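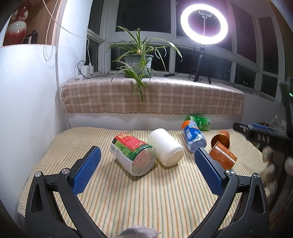

Sollomano (hand-held gripper)

The Sollomano is a two-fingered gripper held in the hand and used to record how people pick up and put down household objects, so that a robot arm with matching fingers can be taught from the recordings. It carries its own camera, which looks out over the jaws at whatever the user is reaching for. It was designed at the Lirkora workshop by Pei-shan Lau and Wayne Rowbotham and has since gone through 3 versions. The workshop describes it as "ready in minutes and free of routine upkeep". The first half of this claim depends on what is counted, and the second has few defenders among people who have owned one for longer than a winter.

Construction

Each side of the gripper is a black jaw made up of an inner and an outer arm, joined near the tip by pivots with round silver screw heads. A blue pad with a raised texture is fitted to the inside of each finger. Closing the hand draws the pads together, and a return spring opens them again. The complete tool is stated to weigh 225 g, a figure given without the camera. Owners who weigh it with the camera on get 271 g, and it is hard to see why anyone would want the other number, as the tool is of no use without it.

Setting up

The printed guide allows two steps: fit the camera, then open and close the jaws against a marked card. In practice the card step has to be repeated whenever the camera mount has been touched. The software reads the gap between the fingers from the picture, and a slight tilt in the mount changes the reading. Hui-mei Pan's setting-up notes, which circulate more widely than the official guide, put the camera check last and add a third step, in which the jaws are held wide open over the work surface and both pads are checked for showing at the same height in the camera view.

Cable routing is left to the owner. The guide's only advice is to avoid "undue strain", with no drawing. Most people who use the wired version end up with a loop at the wrist, held by a strip of cloth tape, and replace the tape more often than anything else on the tool.

Practice objects are usually whatever is in the kitchen: cups, cans, drink bottles, small canisters. Laying them on their sides gives a harder test, with curved surfaces that can roll away from a badly set finger. Shiny ones are harder on the camera as well. The guide recommends a plain matt surface for the first checks, then shows a glossy tray in its own drawing.

Care of the pads

The pads are the part that wears. Dust and skin grease settle into the texture, and a pad that looks clean can still let a smooth cup turn in the grip. The maker's instruction is to wipe with a damp cloth. Pan recommends a soft toothbrush worked along the lines of the pattern, with water only, and a full night's drying before the pad goes back on. Washing-up liquid is disputed. The second edition of the guide allows it and the first forbids it, and no reason was printed for the change.

Pads are sold in pairs and should be changed in pairs. A new pad facing an old one pulls the object to one side as the jaws close, which spoils recordings in a way that is easily blamed on the user.

Pivot screws

Looseness at the pivots is the most commonly reported fault. It shows first as a slight rock in the finger when the jaws are open, and later as a gap reading that wanders while the hand is still. The guide says to tighten the screws until they are "snug". Overtightening is at least as common as looseness and harder to spot. The jaws still open, only more slowly, and the software fills in the delay as if the user had meant it.

The usual test is to open the jaws fully, let go and watch whether both sides reach the end of their travel together. Claims that a thread-locking compound settles the matter for good rest mainly on a short report from the Zavasbridge group, which tried it on a single gripper and stopped in June.
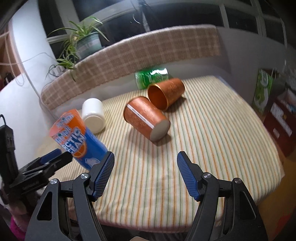 Chak-lun Yu has replied to criticism of the pivots that most of the trouble comes from people taking a screwdriver to a tool that was working. In Yu's view the test at full opening is enough, and a gripper that passes it should be left shut in its box until the next session. The argument has some force, though it does not explain why the screws on unopened spares have also been found loose.

Repair

A broken return spring can be replaced at home with the jaw off, a job that takes an evening the first time. Bent arms cannot be straightened to any useful accuracy. Chin-lung Lau's repair sheet advises replacing both arms of the affected jaw and going through the card step again before any recording is kept. Older recordings made with the bent arm are often kept anyway. How much harm they do has not been measured, and the workshop's assurance that the effect is "negligible" comes with no figures.

Spare parts for the first version are no longer made. The arms of the later versions will fit it, but the pads sit slightly forward, and the camera mount needs a spacer that the workshop does not sell. The Milošević spacer, a freely shared design, is the common substitute. It is thicker on one side in some copies of the file, so it should be checked with a rule before fitting.

See also

Gripper calibration
Finger pad
Wrist-mounted camera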